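26/02/2026

Kurz vor neun im Labor, Kenji Pettigrew war schon da und hatte die Nachtauswertung geöffnet. Der Trainingslauf ist ohne Abbruch durchgelaufen. Batchgröße 512 wie besprochen, Aktionsblöcke der Länge 32. Im August hatten wir noch mit kürzeren Blöcken gearbeitet, und die Bewegungen waren entsprechend zittrig, vor allem in den letzten Zentimetern vor dem Zugreifen. Das ist jetzt deutlich besser geworden. Ich hatte damals die Beleuchtung im Verdacht und zwei Wochen damit verloren.

Der Datensatz umfasst jetzt 1.491 Demonstrationen. Nach dem Aussortieren bleiben 1.361 übrig. Rausgeworfen haben wir alle Aufnahmen, in denen die Handkamera und die Gelenkdaten auseinanderlaufen, dazu die, bei denen der Bediener mitten in der Bewegung umentschieden hat. Kenji wollte die zweite Gruppe behalten, er meint, aus Korrekturen lernt das Netz am meisten. Ich sehe das anders, jedenfalls solange niemand die Stelle markiert, an der die Korrektur beginnt. Wir haben uns darauf geeinigt, die Aufnahmen in einen eigenen Ordner zu legen und später einen Vergleich zu rechnen. Der Ordner heißt jetzt Vurel_rest, was in drei Monaten wieder keiner versteht.

Vormittags nur Kalibrierung. Die Transformation zwischen Kamera und Greifer war um ein paar Millimeter verschoben, vermutlich seit dem Nachziehen der Schrauben in der letzten Woche. Ich habe sie zweimal neu bestimmt, beide Ergebnisse lagen dicht beieinander, die zweite Messung ist eingetragen. Danach die Bahnen ohne Gegenstände abgefahren und die Geschwindigkeit begrenzt.

Mittags mit Myrtle Obi telefoniert. Sie sitzt bis Ende der Woche in Flistton und kann die Messreihe nur über die Protokolle verfolgen. Ihre Frage war dieselbe wie immer: Was genau ist die Behauptung? Ich habe gesagt, dass ein Netz, das die Griffhöhe als eigene Größe mitschätzt, bei runden Gegenständen seltener abrutscht als eines, das nur die Gelenkstellungen vorhersagt. Sie fand das zu breit. Wir prüfen eine Handvoll Obst- und Gemüsesorten auf einem einzigen Tisch, also soll das auch so im Text stehen. Da hat sie recht, ich schreibe den Absatz morgen um.

Nachmittags dann die eigentlichen Versuche. Als Aufgabe läuft im Moment nur das Greifen vom Schneidebrett. Lange Sachen wie die Gurke sind unkompliziert, solange der Greifer quer dazu ansetzt, da kommen beide Varianten zurecht. Schwierig ist alles, was rund und glatt ist.

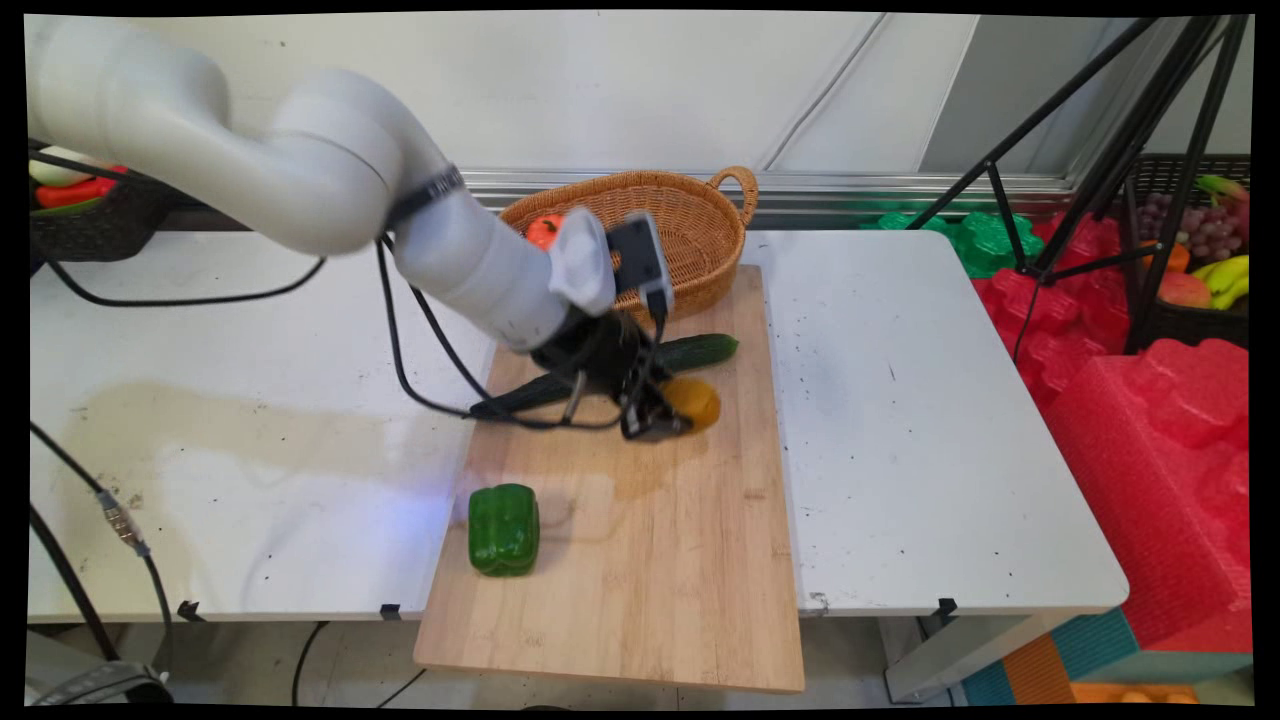

Die alte Variante setzt beim gelben Obst regelmäßig zu hoch an. Die Finger fassen dann oberhalb der breitesten Stelle, und beim Schließen drückt es die Frucht nach unten heraus. Mit der Höhenschätzung kommt der Arm tiefer und wartet auch einen Moment länger, bevor er schließt. Woher das Warten kommt, weiß ich nicht — in den Demonstrationen habe ich nichts gefunden, was es erklären würde. Kenji tippt auf die Mittelung über die Aktionsblöcke. Das ließe sich prüfen, indem man die Mittelung abschaltet, nur zittert dann vermutlich wieder alles.

Bei der Paprika sieht es weniger schön aus. Die Höhe stimmt, aber die Drehung des Greifers passt oft nicht zu den Einbuchtungen, und dann hält der Griff nur auf einer Seite. Im Protokoll steht das bisher als Erfolg, wenn sie trotzdem hochkommt. Wir brauchen eine dritte Kategorie, sonst schönt die Tabelle das Ergebnis. Ich habe angefangen, die Fälle von heute von Hand nachzutragen, und bin nicht fertig geworden.

Gegen vier hat sich die Steuerung einmal aufgehängt. Neustart, neu referenziert, danach lief es wieder. Die Versuche unmittelbar davor habe ich als ungültig eingetragen.

Abends noch den Entwurf von Brullomen gelesen, die etwas Ähnliches mit Tiefenkamera machen. Ordentliche Arbeit, allerdings ohne Angabe, wie oft sie zwischen den Versuchen die Gegenstände umgelegt haben. Bei uns macht das viel aus. Ich werde sie anschreiben.

Für morgen: Absatz für Myrtle, dritte Kategorie ins Auswerteskript, Mittelung abschalten und den runden Teil der Reihe wiederholen. Whitfield wartet außerdem auf die Zusage für den Vortrag. Tomaten nachkaufen.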